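Matte white table photographs grey-lavender, not white. Lamp or surface?
Posted in Workbenches and Tables, 18/11/2025

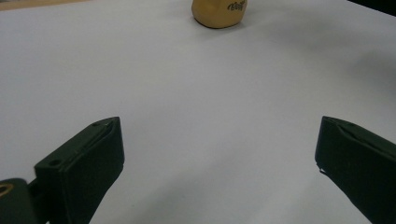
White tabletop, small tan object near the far side. Shadow at upper right.

I refinished a table in matte white (Nyarko 501, two coats, scuffed between coats) for small product shots. To the eye it is plain white. In pictures it comes out with a slight lavender tint, and the upper right goes darker in a soft diagonal. There are no marks on the surface that I can find. I would like an even background without editing every file. Do I need a third coat, or is this a lighting problem?
bimham_bench

druruvgate
Lighting and exposure. A third coat of the same paint won't change the tint. Automatic exposure pulls a large white area down toward grey, and automatic white balance has very little to work with when most of the view is one neutral color.

Set the white balance by hand from a grey card laid flat on the table, then add exposure compensation, starting at +2/3 stop. Turn off any second light of a different color, including daylight from a window. Mixed sources give you one tint on one side and another on the other, and no single setting corrects both.

The diagonal is a separate matter. Something is blocking part of the light on that side — a shelf, a lamp arm, your shoulder. Move the lamp before you buy another one. If it stays, put a sheet of white foam board upright on the dark side, just out of view.

fosus33
had the same with mine, I just put paper over it

tablesaw_annex
Agree on the grey card. One addition: check the paint under the lamp you shoot with. Some whites have a little blue or violet in them to hide yellowing. Lay a sheet of plain copier paper beside the tan piece and shoot both. If the paper and the table show the same tint, it is the camera setting. If only the table does, it is the paint, and you would need a different white. Wait 20 days for full cure before judging the color.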